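Thu Vương
22 April 2018

Right, a thread about moving house on a budget, as 5 people have asked me this week and my thumbs are tired. Starting with kitchens!

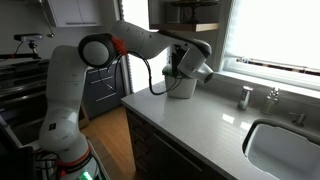 1/ Boxes. Don't buy them. The bottle shop on Manalastas Road gave me 17 for nothing, and they're the strong sort with dividers, so all my glasses went straight in.

2/ The van. Brilwood wanted £147 for half a day, which I thought was cheeky until I saw what everyone else charges (my cousin paid £947 for a full service — she does own a piano, mind).

3/ Read the meters before you do anything else. I forgot last time and was still arguing about it in July.

4/ Keep the kettle, mugs, loo roll and a bucket out of the van and in the car with you. Trust me on the loo roll!!

5/ Change your address with the bank first, then the doctor, then everyone else. I'm still getting post for the last tenant — mostly curtain catalogues. Quite nice curtains, to be fair.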